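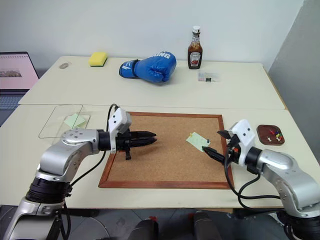

Kilasdale Neighbors Help Board

Home | Ask | Browse | Trash & Recycling | Streets | Water | Log in

How do I sign up for the new curbside food scraps cart, and will it fit on a narrow street?

Posted by Li-hua Lai in Trash & Recycling

Hi neighbors! I am so excited that the food scraps carts are finally coming to our side of Kilasdale. I've been driving my frozen banana peels over to the Skusden drop-off for ages (my freezer is half ice cream, half coffee grounds) and I would love to get that shelf back.

I have the flyer that came with the water bill, but it leaves out a lot. It says the first pickups on the east side start in April and that you have to "opt in," and then there's a web address that takes me to the page for paying parking tickets. We're on Chang Street, down at the skinny end where people park on both sides and the truck already has to creep through. Our trash and recycling carts sit on a strip of grass the width of a doormat. Is there room for a third one? Does it have to go out the same day as the others? And if I rent, do I sign up or does my landlord?

Also, what's really allowed in it? My sister lives two towns over and she can put in pizza boxes and even paper towels, but I know every place has its own list. Thanks so much, this board has never let me down!

3 replies, oldest first

Severino Escobar

Oh good, somebody else is happy about this! I was in the test group last year on the west side and I've turned into a real bore on the subject, so get comfortable.

Signing up: skip the web address on the flyer, it's wrong and they know it. Call the solid waste desk at town hall or walk in. You give your street address and the number stamped on the lid of your trash cart, and they add the scraps cart to your account. It took me less time than finding my reading glasses. Renters can sign up themselves if the water bill comes in their name. If the landlord pays the water, the landlord has to make the call, but you can fill out the half-page form at the counter and just have them sign it. My downstairs neighbor did it that way and her cart came the next week.

Size: the cart is small! People picture another big rolling barrel and it's nothing like that. Mine comes up to just above my knee, it has wheels and a latch on the lid, and it holds 17 gallons. You can tuck it in front of the recycling cart if you're short on curb. What they do care about is the lid facing the street and nothing stacked on top of it. I put mine out with the yard waste cart sitting on it once (I was in a hurry, it was raining) and they left both behind with a tag.

It goes out the same morning as your trash, before 7, but a different truck comes for it, sometimes hours later. Don't panic when your trash is gone and the scraps cart is still full. Leave it out till dinner before you call.

What goes in, going by the list taped inside my cupboard:
Fruit and vegetable scraps, all of it, pits and corn cobs too
Meat, fish, bones, cheese
Bread, rice, pasta, eggshells
Coffee grounds with the paper filter
Plain paper towels and napkins, as long as they haven't had cleaner on them
Greasy pizza boxes, torn up so they lie flat

And what stays out: plastic bags of any kind, produce stickers, diapers, cat litter, dryer lint, and those forks and cups that say they're compostable. The Kosetti yard, where it all ends up, can't break those down fast enough and pulls them out by hand. Stickers are the big one. I peel them off in the store parking lot now, my wife thinks I've lost it.

One more thing and then I'll stop. Get a little lidded pail for the counter and line it with newspaper. Empty it every other day. I had fruit flies exactly once, and that was the week I went fishing and left a melon rind in there.

Feng-yi Hsiao

they took mine even with cars parked both sides so you should be ok. my lid latch broke after a month though and it took two calls to get a new one 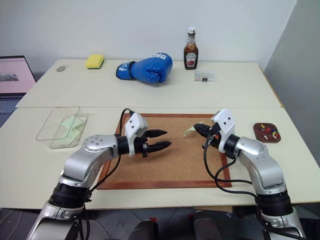
Can I line the curbside cart with a bag so it stays clean?

Use a paper yard bag or a few sheets of newspaper. Plastic liners are out, and that includes the green ones sold as compostable. A cart with a plastic bag in it gets tagged and left at the curb until you pull the bag out.

(Moved here from a separate thread. Asked by Yen-ting Lu, answered by Severino Escobar.)

Charoen Jaidee

Great thread, and Severino has nearly all of it! I live at the skinny end of Chang Street too, so let me add the part about our block.

The scraps truck is shorter than the trash truck and it gets through fine, but the driver has to get out and walk the carts over wherever there's no gap between parked cars. That means they're slow on our block, and they asked us to put the carts at the corners if we can. The four houses nearest the hydrant all roll theirs down to the stop sign together now, and it works beautifully. Write your house number on the side in fat marker, because they all look alike. We spent one whole evening swapping them back!

I went to the open house at the Kosetti yard last fall, and if they run another one, please go. You get to see the long steaming rows and put your hand near one (it's hot!). The woman leading the tour told us 1,278 households had signed up by then, and that a row takes 19 weeks from the day it's piled to the day it's screened. They let you take home a bucket of the finished stuff. My tomatoes have never looked like that before. I may have gone back through the line for a second bucket.

A small correction on the pizza boxes: they only want the greasy part. Tear off the clean lid and put that in with your recycling.

If you have the old drop-off key tag for Skusden, hang on to it. The drop-off stays open for people in apartment buildings that don't get carts, and I still use it after Thanksgiving when my little cart won't shut.

Li-hua Lai, original poster

You are all wonderful! I called this morning and got right through. The water bill is in my name, so it was simple, and I'm on the list for the first week. Charoen, I think I'm three doors up from you, so I'll bring my cart down to the stop sign and say hello. Off to eat some ice cream and make room in the freezer in the other direction.

Thread last updated March 7, 2025

Related in Trash & Recycling
Where can I take old paint cans that are half full?
Missed pickup on a holiday week, who do I call?
Does anyone want a spare yard waste cart?
Raccoons and the new lid latches
Skusden drop-off hours for mattresses

Contact the moderators | Board rules | © Kilasdale Neighbors Help Board | Back to top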